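"Show me the invoice for year two"

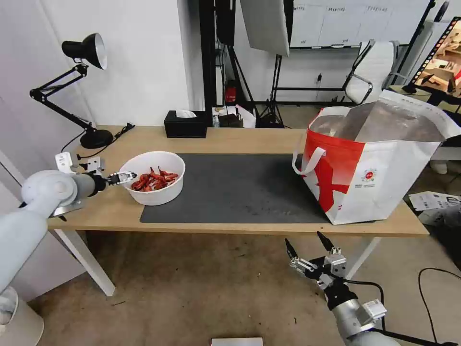 Dried chillies at the left gripper, insulated bag at the right end of the table.

Hadi Chamoun has signed off kitchen and packing equipment for Mokgethi, a dried goods wholesaler, for long enough to be wary of a good demo. He has 2 quotes for a two-armed robot on his desk, one from Rilelness and one from Skestska, and he hasn't said yes to either.

"They both want to talk about the arms," he says. "I want to talk about the grippers, because that's the bit we'll wear out. Chillies are brittle and they're all different shapes. What does a spare set of fingers cost, and who fits it?"

Rilelness answered in April. Skestska sent a brochure.

The job he has in mind is dull enough: move chillies from a bowl into a bag. A decent packer does 54 bags in an hour. He was told the robot would manage about 35, with a promise of more after a software update.

"I don't budget for promises. If it does 35, then I'm paying for 35."

Would he rent? He has looked at it. Dosgate offers a lease with servicing included, but the minimum term is 100 weeks and he couldn't find a break clause. "I asked twice. I got a very friendly phone call and no clause."

I put it to him that prices may well drop if he waits. He shrugs. "Might do. The table, the lamp, the wiring, somebody's time to set it all up, those don't drop. Half of my spreadsheet isn't robot at all."

He will ask for a month's trial using his own stock, with his own staff writing down every stoppage. Neither supplier has agreed to that so far.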